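Open day at Draltness, anyone else go?

tomv_88
Wednesday, March 7, 2018
Went to the Draltness open day this morning. Most of it was talks, but they had the simulator running in the back room and let people watch the two-arm robot do house tasks. The demo I stayed for was the door one. These are from the robot's side of things.

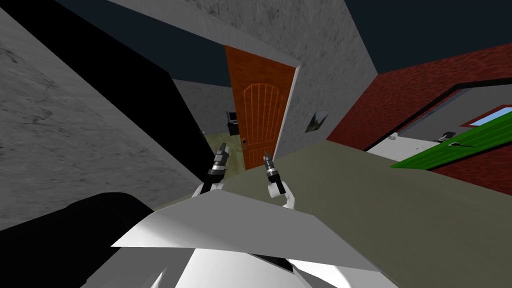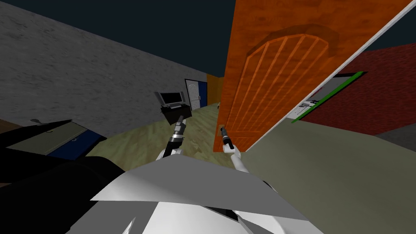 Orange door in both, gripper on the handle in the second.

Rosalía Aranda
I was in the afternoon group. We got 30 minutes with it and I would have liked more time on the door and less on the slides. The slides were the same ones Pister showed in June.

fahmyfan
Did they say how many tries it gets? Simulated doors are easy to make look good. No draft, no sticky latch, no paint on the hinges.

tomv_88
They ran it 5 times for our group. I'm not going to give a score because I was talking during one of them. The guy at the desk said the hinge friction can be changed between runs but I didn't see him do it.

Lucienne Rolland
Fahmyfan, I disagree. Doors are hard in simulation too, the contact on the handle is where most of ours blow up. We spent almost 24 days on one lever handle for the Bornirum project and ended up changing the approach angle, which we should have tried first.

fahmyfan
OK but that's a physics engine problem. A real door has its own problems and you don't find them until you stand in front of one. I'd drive two hours to see hardware. I wouldn't for a screen.

Rosalía Aranda
They did say there is a hardware day planned. No date. I asked twice — same answer both times.

Lucienne Rolland
Put your name on the list at the front desk if you want in, the room is small. Email works too but they're slow.

dk_bench
Is the parking still behind the loading dock? Last time I got sent around the block.

tomv_88
Still there. Use the second gate, the first one was locked when I got in.

fahmyfan
Signed up. Still think they should post the failed runs.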